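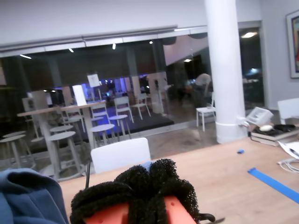

1/ Can it fold a hoodie yet?

My annual thread on household robots. Same question every November, same mood. I'm told this is the year. I was told that last year too, by some of the same people.

2/ Ground rules, for anyone new. I don't care about backflips. I don't care about dancing. I care about the stuff on the table at the end of the day: a jacket or hoodie in a heap, loose papers, a knot of white cables, tape that has to come up. Clear that and I'll clap.

3/ Look at the fingers up top. Orange plastic with black bumpy foam over it. I like them, for the record. Soft padding is a sensible answer to "how do I hold a thing without crushing it." It's no answer at all to "which part of this blue lump is the sleeve."

4/ Fabric is the test I keep coming back to. A mug is the same mug whichever way you set it down. A sweatshirt is a new object every time you drop it. My mother could fold one while arguing on the phone.

5/ Then there's paper. Try picking a single sheet off a flat table with two padded fingers. Put on oven mitts and do it at home if you want the full experience. You'll end up sliding it to the edge. Some of the machines have learned the sliding trick too, and good for them, I mean it.

6/ Cables: no. I can't do cables either, so I'll be fair and leave them out of the scoring.

7/ Somebody always replies with a Clurus video. I've watched the Clurus video. It's 58 seconds long and the towel starts out flat. Who has a flat towel? Send me one that starts with the towel under a wet bathmat and the cat's on it.

8/ Trasport says its arm can tidy a workbench with 30 kinds of object on it. Fine. My questions, which I also emailed them:
- who picked the 30?
- had it handled them before?
- what does it do with number 31?
No reply so far.

9/ Aishwarya Gounder pushed back on me about this, and she runs a repair shop so I listen. Her point is that she doesn't need a robot that does everything. She needs one that puts the screwdrivers back at 6 pm. If it leaves the jackets alone, so what, the jackets have owners.

10/ Okay, that's a decent point. A shop floor is friendlier than a house. You can tape off a zone, keep the bins in one spot and tell people to stop moving them. Stodside did that with its packing benches and I hear it mostly works. "Mostly" covers the guy who stands there and fixes it.

11/ But a home isn't going to hold still like that. I'm not taping off my kitchen. If I have to clean up so the robot can clean up, I've bought a second chore.

12/ I have an old magazine from 1967 that promises a mechanical maid. She's holding a tray. Even then they knew better than to draw her with the laundry.

13/ Scores this year, out of 10:
Hard objects in known places: 7
Paper: 4
Clothes in a heap: 2
Last year clothes got a 2 as well.

14/ Acharya has offered to let me bring my own laundry basket to a demo. I said yes. Nothing's getting pre-sorted, and there's a fitted sheet in there. I'll post whatever happens, including if I have to eat my words.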